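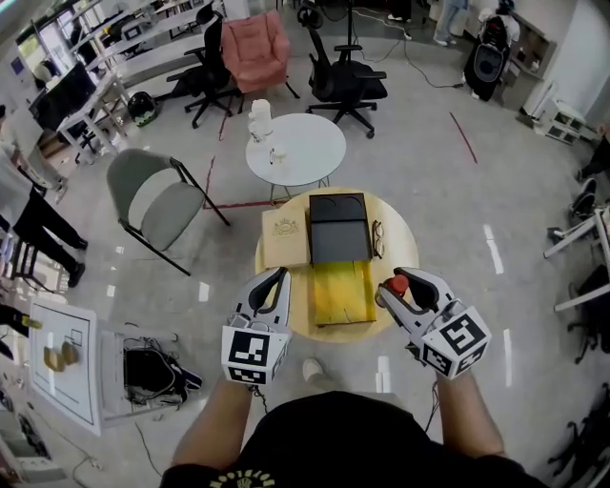
設備計画だより 次年度のハンドグリッパー調達について

次年度予算の申請にあたり、手持ち式グリッパーの増設案をまとめた。担当はTae-yang KangとColton Gauthier。申請額は確定前のため、本稿では構成と算定の考え方のみを記す。

現行機は左右一対で運用している。各機に黒い指パッドと白黒パターンのマーカーキューブが付く。増設分も同じ構成とし、片側だけの発注は行わない。左右で納期がずれると、先に届いた側の校正をやり直すことになり、12月の追加分ではこの手戻りが工数の超過につながった。

増設数は4組。見積はNindeckとHollisの二社から取得した。本体単価はHollisが低いが、指パッドが本体と一体の保守契約になっており、パッド単体では購入できない。Nindeckは単体で供給する。小物の把持を繰り返す作業ではパッドが最も早く消耗するため、比較は本体価格によらず、3,000時間あたりの総費用で行う。交換の目安は稼働200時間とした。この値は社内の交換記録によるもので、両社の保証値ではない。

マーカーキューブは消耗品費に計上する。面の汚れや角の欠けは姿勢推定の誤差に直結する。予備は各組に一対を持ち、印刷面だけの貼り替えは認めない。貼り替え後に面のずれが残った例があり、その期間の記録は再取得となった。

ケーブルについては、Iason Nikolaidisから長さの統一を求める意見が出ている。現在は調達時期によって長さが異なり、卓の配置を変えるたびに取り回しを確認している。増設分は現行の長い方に合わせ、コネクタ部の予備を別途発注する。既存分の交換は故障時に順次行い、今回の予算には含めない。

作業卓と対象物の費用は別枠とする。卓は既存品を継続使用する。対象物は蓋付きの箱、トレー、カップ、眼鏡など市販の日用品が中心で、単価は低いが品目が多い。現在の台帳登録は1,017点である。Styliani Zacharopoulosが重複品の整理を進めており、完了するまで新規購入は破損品の補充に限る。補充の際は同一品番を原則とし、廃番の場合は寸法と質量の近いものを選んで台帳に注記する。

記録の管理には引き続きDiluraを使う。今回の増設は現行契約の端末数に収まる見込みで、追加ライセンスは計上しない。Pokoへの移行案は、過去データの変換費用が見積もれていないため次回に持ち越した。

発注は二回に分ける。初回は一組とし、受入検査で開閉幅、パッドの取付けがた、マーカーの検出率を確認する。合格後に残りを発注する。初回分が不合格の場合は返品とし、残りの予算は執行せずに留保する。検査手順書の改訂版は共有フォルダの「受入」に置いた。

各班は、現行機の稼働時間とパッド交換回数を所定の表に記入し、Gauthierまで提出のこと。未記入の班には前年度の値を適用する。

2019年2月17日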